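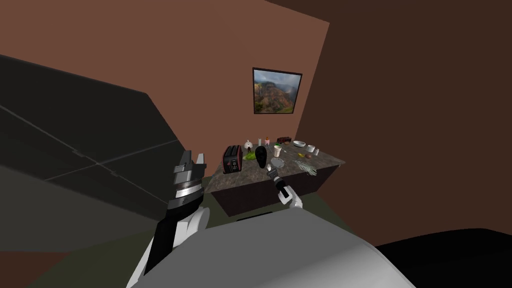 Freya Dunmore replied:
The bus does meet the ferry. It meets it the way you meet an ex at the supermarket, by turning the corner fast and pretending not to have seen. I've done Enholm to Rakis without a car four summers running and have been on the connecting bus twice.

Thread: Enholm to Rakis by public transport, is it worth the trouble?
Forum: Getting There and Getting Back

slowcoach_meg
Original poster
OK, so that answers my first question. For those who skipped the thread title, we fly into Enholm in the early afternoon, and the rental car prices in June look like someone fell asleep on the zero key. The tourist site says you can take the train from the airport to Oakley, the ferry from Oakley to Rakis town, and then "a convenient local bus" to the villages on the west side. We're staying on the west side. Two adults, one teenager, one suitcase that belongs to the teenager and has its own center of gravity.

Is this doable in an afternoon or will we be sleeping at the ferry terminal?

Freya Dunmore
Doable. The train part is fine. It's clean, it's on time, and it drops you at Oakley Harbor station, which is a brisk uphill walk from Oakley harbor. Why the harbor station is not at the harbor is a question I asked a conductor once and he looked very tired.

Do not get off at Oakley Central because it sounds more important. It's a parking garage and a bakery. Good bakery, though.

gull_resistant
I'm going to disagree with Freya on the train. It's on time if you catch it before the commuters do. We took the one after four and stood the whole way with our bags between our knees like we were smuggling geese. The express coach from arrivals costs a little more and goes right to the dock. Everybody on this forum is weirdly loyal to that train.

Freya Dunmore
The coach goes right to the dock when the coast road is moving. In June the coast road is a long thin parking lot with a view.

gull_resistant
It's a very nice view.

slowcoach_meg
How tight is the transfer from train to boat? The planner gives me 7 minutes and seems proud of it.

clive_k
That 7 minutes is from platform to gangway, and it was worked out by somebody with no luggage and strong feelings about cardio. They close the gate before the boat leaves, too. I've stood on the wrong side of that gate with an ice cream. Take the earlier train and sit in the terminal. The chairs are bolted down facing a wall but there's a coffee machine.

Clive Kettle, formerly of the wrong side of the gate

porchlight
Adding to what Clive said, if you have a stroller or a big case, use the ramp on the left of the station and ignore the sign with the boat on it. The sign with the boat on it leads to stairs. A lot of stairs.

slowcoach_meg
The teenager has been told about the stairs. The suitcase has not gotten any smaller.
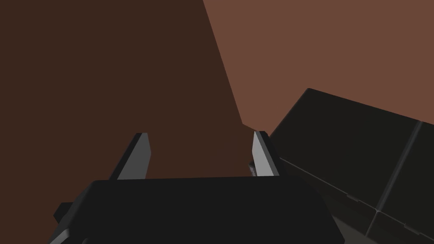
This page was last changed: March, 9:40 pm (post edited by Freya Dunmore to fix the winter ferry bit)

Freya Dunmore
All right, tickets, since I keep getting messages about them.

The Oker card is the blue one. You buy it from the machines at Enholm airport, downstairs, next to the lockers. It works on the train, the ferry as a foot passenger, and the Rakis buses. You need one card each. Don't try to tap one card for the whole family, because it thinks you're one person who keeps changing their mind, and it will charge you accordingly.

Tap in on the train, tap OUT at Oakley Harbor (the reader is on a post behind the flower stall, where any sensible person would hide it), tap in again at the ferry gate. If you forget to tap out, it assumes you rode to the end of the line and back for fun.

On winter sailings you can't use the card at all and you need a paper ticket from the window. I had said "can" in the first version of this. Sorry to the two people who found out at the gate.

gull_resistant
I never bought the card and never will. Single paper tickets the whole way. I know what I paid, I have something to put in a drawer, and no machine has opinions about where I got off.

clive_k
You also paid more.

gull_resistant
I paid more and slept well.

milo_from_upstairs
Is there a day pass? Somebody told me there was a day pass.

porchlight
There's a day pass but it starts at the time you buy it and ends at midnight, so if you land in the afternoon, you're getting a half-day pass at a full-day price. On a day when you're going around the island it's worth it. On arrival day, no.

Also, and I'll die on this hill, don't top up the card with a round number. Refunds on leftover credit are by mail. I have had a form sitting on my fridge since the last trip.

Freya Dunmore
I agree with porchlight about the refunds and about nothing else she's ever written here.

porchlight
Noted and framed.

slowcoach_meg
So cards for us, paper for gull. Now can somebody talk me through this bus? The map shows a dotted line from Rakis town to the west side and the legend doesn't say what dotted means.

clive_k
Dotted means "at the driver's discretion." I'm only partly joking. It's the 666.

slowcoach_meg
It is not.

clive_k
It is the 666. It goes to the chapel. They tried to renumber it a while back and there was such an uproar from the people who live out there that they had to put it back. You can buy the tea towel.

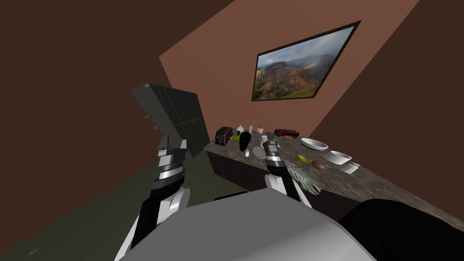

milo_from_upstairs replied:
Rode the 666 last season and I'd like to stick up for it. Yes, it left before the ferry had finished tying up. But there's a second one that comes through later, from the school side of the square, and it isn't on the big map. Wait by the pharmacy. The driver let us off at our actual gate and held the door while we argued about whose turn it was to carry the groceries.

clive_k
The pharmacy stop is real. I can confirm the pharmacy stop. It's got no pole, only a bench, and if you sit on the bench the bus stops. If you stand near the bench it doesn't. I don't make the rules.

gull_resistant
And this is my point! It's a holiday. I don't want to learn bench law. Get a taxi from the dock and be in your swimsuit while these folks are still studying the furniture.

Freya Dunmore
There are very few taxis on Rakis, and one of them is retired for practical purposes. You have to call ahead. If you turn up at the dock on a summer evening expecting a line of cabs, you'll get a line, and it'll be of people like you.

slowcoach_meg
What does the taxi cost, if one can be persuaded?

porchlight
We paid nearly 100 to the west side with bags, at night. Split three ways, you could live with it. On my own, I took the bench.

gull_resistant
Fine, that's steep. I'd still do it. I'm at an age where I'd pay good money to be put down outside the door.

milo_from_upstairs
Couple of things about the crossing while we're here. Sit on the right going out if you want the lighthouse, sit inside if you want to keep your hat. The snack bar shuts well before you dock, so don't plan on dinner. They do a cheese roll. I wouldn't build a day around it.

clive_k
The cheese roll is fine and I won't hear a word.

slowcoach_meg
Last one from me, I think. Coming home we've got a morning flight out of Enholm. First boat, or go over the night before?

Freya Dunmore
Night before. Stay in Oakley, near the harbor and not near the harbor station (see above). The first boat gets called off for fog more than they admit to, and when it does, they tell you by turning the light off in the ticket window.

gull_resistant
For once I'm with Freya. Night before. And take the coach in the morning, the road's empty at that hour.

Freya Dunmore
Take the train.

porchlight
Oh here we go.

clive_k
Night before, train or coach, bakery at Central on the way if you've got time. The almond ones go early. 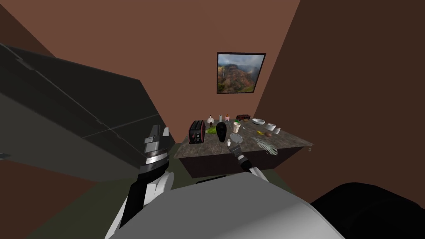

Short version for people who won't read the thread

Put together by slowcoach_meg, corrections welcome, gull's will be read with interest

Airport to Oakley: train if you land before the commuters are out, coach if you don't mind the view. Get off at Oakley Harbor. Left-hand ramp.

Cards: one Oker card per person, from the machines downstairs by the lockers. Tap out behind the flower stall. Don't load more than you'll use. Winter sailings are paper tickets only, from the window.

Transfer: ignore the 7 minutes. Earlier train, bolted chairs, coffee.

Rakis bus: 666 from the dock if you're quick, or the later one from the bench by the pharmacy. Sit on it.

Taxi: call before you sail. Have cash, says porchlight, who didn't.

Going home: cross the night before an early flight.

milo_from_upstairs
You left out the hat.

slowcoach_meg
Hold on to your hat.

gull_resistant
"If you don't mind the view." I see how it is.

clive_k
One correction, the lockers at Enholm got moved over by the car rental desks. The card machines stayed put. So it's downstairs, next to where the lockers were. There's a big pale square on the floor.

Freya Dunmore
Both machines were working in March. One of them only takes coins now, and it doesn't tell you that until the last screen.

slowcoach_meg
Which one?

Freya Dunmore
The one without a line.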